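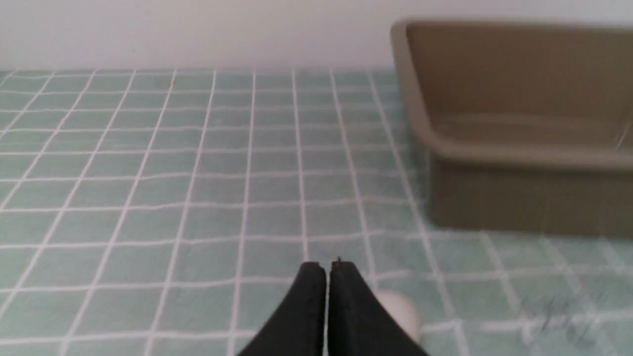

Replacing and aligning the finger pads on the tiled bench cell

This page covers the two-finger gripper on the bench cell at Clunside. The same steps work on the Condness cell, which has the same gripper and the older controller. Allow an hour the first time. Once you have done it twice it takes half that, and most of the time goes on the camera check at the end.

When to do it

Change the pads when any of these is true:

The pads have done 3000 cycles. The count is on the maintenance page of the controller, under Gripper.

A pad has lifted at a corner and you can get a fingernail under it.

The fingers meet at the tips but leave a wedge of daylight lower down, and re-zeroing does not cure it.

The same item slips out of the grip more than once in a shift.

A mark or a bit of dirt on a pad is no reason to change it. Wipe it first and look again. Small specks show up large in the wrist camera view because the fingertips are so close to the lens, and we have thrown away good pads over a crumb.

What you need

A pair of new pads from the same pack
2.5 mm hex key, the long one
Torque driver set to the value on the label inside the cabinet door
Plastic scraper
Isopropyl alcohol and lint-free wipes
A strip of plain copier paper
Feeler gauges
The test ball and the test tray

Do not mix pads from two packs. Stougaard changed the thickness slightly between batches, and with one of each the gripper closes off center. It will still pick things up, but every place position is shifted to one side and you will spend the afternoon looking for the cause in the wrong part of the program.

Step 1. Park the arm

Run the program called SERVICE_POSE. The arm stops over the middle of the bench at chest height with the fingers pointing down. Open the gripper fully from the pendant. If you close the program with the fingers shut you will have to power up again to get at the screws.

Press the emergency stop, then turn the isolator on the side of the cabinet to off and put your own lock on it. The emergency stop alone is not enough for this job. It leaves the gripper motor with holding current, and your fingers are going to be between its fingers.

Wait 15 seconds before you touch the gripper. The indicator on the flange goes out when the drive has discharged.

Step 2. Take off the old fingers

Each finger is held by two screws from the outside face. Support the finger with one hand and back the screws out with the other. They are short and will drop. Lay a wipe on the bench under the gripper, because a black screw that falls into a grout line is easier to find before it rolls.

Mark the back of each finger L or R in pencil as it comes off. They look the same but they are mirrored, and a left finger will bolt onto the right side if you force it. The dowel hole will never be the same again after that.

Leave the wrist camera and its cable alone. If the cable clip is in your way, unclip it but do not undo the camera bracket. Moving the bracket means a full hand-eye calibration, and that is a separate page and a longer morning.

Step 3. Strip and clean

Peel the old pad from the bottom corner. If it tears, use the plastic scraper on what is left. No blades. A scratch in the finger face leaves a ridge that prints through the new pad.

Wipe the bare face with alcohol until the wipe comes away clean, then let it dry for a minute. Do the mounting face too. Grit there tilts the whole finger, and you will see it later as tips that meet while the rest of the gap stays open.

Step 4. Fit the new pads

Take the backing off the top third only. Line the pad up with the tip of the finger, press that third down, then pull the rest of the backing out from underneath while you smooth the pad toward the base. Starting from the tip matters more than getting the base end neat. The tips do all the fine work and the base never touches anything.

Press along the whole pad with your thumb. Then clamp the two fingers face to face in the soft-jaw vise, lightly, for 4 minutes. Snædís Brøndum used to leave them overnight, and if the cell is not needed until the morning that is still the better way.

Step 5. Refit the fingers

Put the dowel in first, then both screws finger-tight. Check your L and R marks. Now tighten each screw a little at a time, going back and forth between the two, and finish with the torque driver. If you run one screw all the way down first, the finger rocks on it and stays rocked.

Take the wipe off the bench and count your screws.

Step 6. Zero the gripper

Remove your lock, restore power and reset the emergency stop. On the controller go to Gripper, then Setup, then Find Zero. Keep your hands clear. The fingers open, then close slowly until they touch, back off and close again.

When it finishes, the reading should be between 0 and 0.2 mm. A negative reading means the old zero is still stored. Press Clear and run Find Zero again. On the Condness controller the Clear button is on the second page and is labeled Reset Offset.

Do the paper test next. Open the fingers 5 mm, hold the strip of copier paper between the tips and close at the lowest force setting. Pull the paper gently. It should drag evenly and come out whole. Repeat halfway down the pads. If it is tight at the tips and loose in the middle, go back and clean the mounting faces. If it is loose at the tips, a pad was set too far back, and the only cure is a new pair of pads.

Now command a gap of 1 mm and check it with the feeler gauge. It should be the same at the near side and the far side of the tips. A small difference, one leaf of the gauge, is fine for the work this cell does.

Step 7. Check the view

Open the wrist camera feed. With the fingers nearly closed you want both of them coming up from the bottom edge, with the gap in the middle and upright. Compare it with the reference picture saved in the cell folder. Look at three points: where the gap falls from left to right, how high each tip reaches, and whether one tip stands taller than the other. A tall tip usually means a screw was tightened before the dowel was home.

The bench tiles are handy here. Jog the arm along the bench and watch the grout lines go past the fingertips. If the fingers drift against the lines while you are jogging in a straight line, the fault is in the tool frame and has nothing to do with the pads. Write it in the log and call Torquil Carnegie before you change any numbers.

If the picture is smeared while the arm is moving, stop and let it settle before you judge anything. We had a long argument in April over a soft edge that was only motion blur.

Step 8. Run the ball test

Put the test ball and the tray on the tiles, with the tray well back from the ball so that the arm has to make a proper transfer. Run BALL_TO_TRAY at 15 percent speed with one hand on the pendant.

The ball is a good test piece for new pads. It only touches at one small patch on each side, so uneven pads squeeze it out forward or backward instead of holding it. Watch the approach closely. The fingers should come down one on each side of the ball with equal room. If one finger comes down against it, stop the program and go back to step 6.

If the ball pops out as the fingers close, lower the closing speed before you raise the force. New pads are a little slick and want a slower close for the first day. Raising the force dents the pads and does not help much.

When it has gone into the tray cleanly at low speed, run it at full speed. Then open the pads and look at them. You are looking for a lifted corner. If there is one, press it back, clamp again as in step 4 and rerun the test. Adhesive that lifts a second time has been contaminated and the pad has to come off.

Step 9. Reset the counter and log it

On the maintenance page set the pad counter back to zero. Set the warning to come on 600 cycles before the limit, which gives time to order if the drawer is empty. The Rallico logging screen does not pick this up by itself, so enter it there as well, with the pack number of the pads, the zero reading and the gap you measured at 1 mm.

Common problems

Fingers close, reading is good, but the tips do not quite touch. Check what the program is asking for. Several of the older programs stop just short of closed on purpose, to save the pads when there is nothing in the grip. Use Find Zero to judge the fingers, never a program.

Clicking sound on closing. A finger screw is standing proud and touching the housing. Power off, lock off, and look at the outer faces.

Gripper faults with "object not detected" on every pick. The new pads are thicker than the worn ones, so the detection width is out. Go to Gripper, then Detection, and teach it again with the item you are handling.

Ball goes into the tray but hits the rim on the way. The tray has been moved. Push it back to its corner stop before you touch the program. If it is already against the stop, reteach the approach point only -- the release point is worked out from it.

One finger moves and the other lags. This is the drive belt and not a pad job. Leave the cell locked off and log it.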